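Clomdale Small Spaces List
26 Jun 2022 – posted by a list member, Clomdale
7 min read

Subject: Re: necklaces, again (long)

Quick answer first, then the long one, I have to be out the door by noon.

Quoted message, list no. 1188:

> Hi all, new-ish here. I have one of those velvet-lined boxes with
> a single deep well for necklaces and every time I open it the
> whole lot comes up in a clump. Ball chains, thin chains, a couple
> of things from my aunt I'm scared to pull on. I got a Zudis drawer
> insert in March, the one with the narrow channels, and they still
> knot, only now they knot in rows.
>
> Three questions. One, is there any way to get fine chains apart
> without wrecking them. Two, hang them or lay them flat. Three, I
> don't have a dresser top, the only free surface in the apartment
> is my desk, which also has all the desk stuff on it. Does anybody
> keep jewelry on a desk and is it awful?
>
> Sorry if this has been done before, I searched the archive and got
> 475 results for "box" and gave up.
>
> – Cumden, third floor, no closet to speak of

Hi Cumden. Not awful. I've done it for a couple years. And no need to apologize, the archive search is useless, it matches "box" inside "mailbox" and everything else.

Going to take your questions out of order becuase the desk one changes the other two.

THE DESK

Mine's a white top pushed up in a corner with flowered paper on the walls, violets, stripes so faint you forget them. I went back and forth on the paper for ages. Too busy for a bedroom wall, I'd say, but in a small corner it's cheerful and I've stopped noticing it.

The top being white turned out to matter a lot more than the walls. You drop a jump ring on a dark wood desk and good luck. On white you can see a silver chain from its shadow, mostly, and a gold one just shows up. If your desk is dark put down a white dish towel, flat weave, no terry. Loops catch on prongs. Pillowcase works too.

As for sharing the space with desk stuff – just let it share. I tried clearing everything off into a drawer each time and I did it maybe four times and quit. The stapler stays. The pen cup stays. What I do is keep one side for standing things and leave the middle for laying out chains. Little wooden stand on the one side, rod across the top, shallow tray under it. Stapler behind that. Pens and pencils in a see-through pink cup past that. The stand gets the front spot, it's the one I reach for.

The one rule I'd give you is no paper clips in the same tray as earrings. Ask me how I know. Also no tape dispenser close by, the little teeth grab.

HANG OR FLAT

Hang the thin ones. Lay the heavy ones flat. That's really it, but there's a wrinkle with ball chain.

Ball chain (the beaded kind, like on old light pulls) doesn't knot by itself. It's stiff enough. But it's a magnet for anything finer than it is, the thin chain slides in between two beads and sits there, and you lift one and get both. So those two should never share a hook. I had a silver ball chain and a thin silver necklace with a sparkly pendant living together for a year and I was untangling them every single time. Same metal, same color, I kept thinking of them as a pair. Put them at opposite ends and done.

A fine gold chain is the worst of the lot for me. Weighs nothing, so it doesn't hang straight, it floats around and finds a friend. Mine goes on the stand last and comes off first. 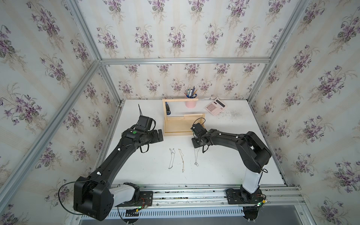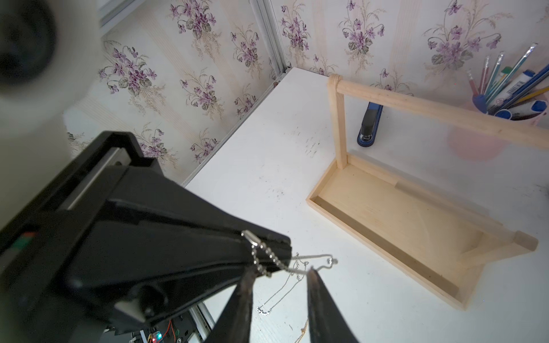
GETTING THEM APART

OK the part you actually asked about. This is what works for me, I'm not a jeweler, if it was your aunt's and it's worth real money take it to a person with a loupe.

1. Open every clasp in the clump before you do anything else. Every one. People skip this and then pull a knot tight around a closed loop.

2. Lay it all down on the white surface and spread it with your fingertips. Don't lift. The weight of a pendant closes the knot up as soon as it's off the table.

3. Find the ball chain if there is one and get that out first. It's the easiest to see and it holds its own shape. Take it by the clasp end and ease it away low and slow, letting whatever is hooked on trail behind. If it stops, you stop.

4. Then pendants. Slide each one off if it'll come off. A bare chain goes through a knot, a pendant won't.

5. Now the thin stuff. Two sewing pins, dull ones. Push both into the middle of the knot and open them outward, tiny moves. You're making the hole bigger, you're not pulling on ends. Never pull on ends.

6. If it's a really bad one, a drop of baby oil and leave it. Go eat lunch. Rinse after with dish soap in a BOWL, not over the drain. Pat dry, let it lie out a good while before it goes back up.

7. Hang each one as you free it. Do not make a "done" pile. The done pile will knot.

Good light helps more than any tool. I wait for morning if I can. Reading glasses too, if you're at that age, I am.

Don't use tweezers with teeth on them. I scratched a clasp that way and it has caught on sweaters ever since. And don't do it when you're already late for something, which is when I always do it, so there's that.

THE STAND ITSELF

Somebody will ask. Light wood, an upright at each end, a horizontal rod, and a tray for the base. I like a plain rod better than hooks. Hooks decide for you how many things you own. A rod you can slide things along, shove three over to fit a fourth.

Downside, a smooth rod lets things slide when you didn't ask them to. If you bump the desk everything drifts together. Fixes I've tried:

– little rubber bands wound on the rod as stops. Work fine, look terrible.
– thread, wound tight, dab of glue. Works and you can't really see it. This is the one.
– notches. I wouldn't. The edge of a notch snags fine chain.

Sand the rod with something very fine before you use it, whatever you buy. Run a nylon stocking down it. If the stocking catches, a chain will too.

Check how tall it is before you buy. My longest necklace is 21 inches, so doubled over the rod it needs a bit more than half that to hang clear of the tray. Mine that are too long just have their ends sit in the tray and I've decided that's what the tray is for. Rings go in there too at night.

Watch the base. A light stand with a small foot tips toward the side with the heavy things on it. If yours does that put your heaviest bracelet in the tray.

ABOUT THE ZUDIS INSERT

I wouldn't toss it. The channels are bad for necklaces (everything shifts when the drawer opens) but they're good for bracelets and watches, and if you line them they're good for earrings on cards. For any necklace that has to stay in the drawer, thread it through a drinking straw and close the clasp. Paper straws go soft after a while, plastic ones hold. Cut the straw to just under half the length of the chain.

Small zip bags also fine, with the clasp left sticking out the top and the bag closed on it. I travel that way.

For repairs – the Hsueh counter in Cumden will do jump rings and clasps while you wait, at least they did for me. Bring it in a bag, not in your pocket.

And tarnish, before anybody writes in. Yes, silver out in the open darkens faster than silver in a box. I wipe mine with the yellow cloth when I take them off and it's been okay. If you cook a lot near your desk, or you're close to the bathroom, maybe keep the good silver in the straws and hang the everyday things.

Anyway start with the clasps. And move the ball chain away from everthing else tonight if you do nothing else. Will try to answer replies after the weekend but we've got people coming.

– Clomdale, corner desk

Comments (4)

Drawer person, east side
Seconding the thread and glue. I used dental floss, waxed, no glue at all, and it hasn't moved. White floss on light wood, you can't tell.

Cumden, third floor
Thank you!! Opened all the clasps like you said and half the clump just fell apart. The other half is sitting in baby oil. Is olive oil ok if I run out?

Clomdale, corner desk
Olive oil's fine on plain metal, smells though and takes more soap. Keep it off pearls and anything glued.

Anonymous
What grit on the rod? I went at mine with 121 or whatever was in the garage (120 probably) and it came out fuzzy. Stocking stuck to it like velcro. Starting over with something finer tomorrow.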